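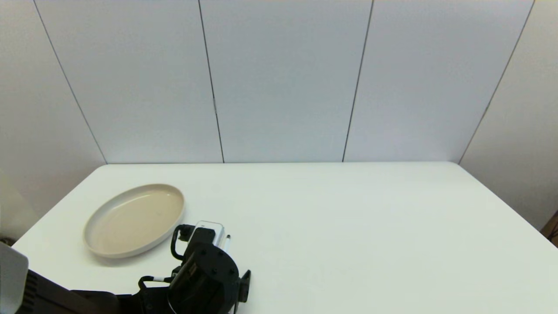
Ruka opens its second neighborhood repair room in September

I'm Comfort Baidoo, I started Ruka in my garage with a soldering iron and a borrowed sewing machine, and I'm so happy to tell you we're opening a second room this September, on the ground floor of the old Vason shoe warehouse!

If you've been to our first place, you know how it works. You bring in the toaster, the lamp or the coat with the broken zipper, you sit down with one of our fixers, and you learn to mend it yourself (or you watch and drink our coffee, that's fine too). Last year people carried in some 3,000 items, and lamps beat everything else by a mile.

The new room will seat 60 people, and evening classes start at 6 p.m. Macarena Domínguez is running the clothing side. She spent years altering wedding dresses and she can turn a collar faster than I can find my glasses. Her first course is basic darning, $55 for four evenings, wool included.

Drop-in repairs stay free, same as always. We can't take microwaves or anything that runs on gas, so please leave those at home.

Reporters are welcome to stop by before we open. Call the Ruka front desk and ask for me, and bring something broken!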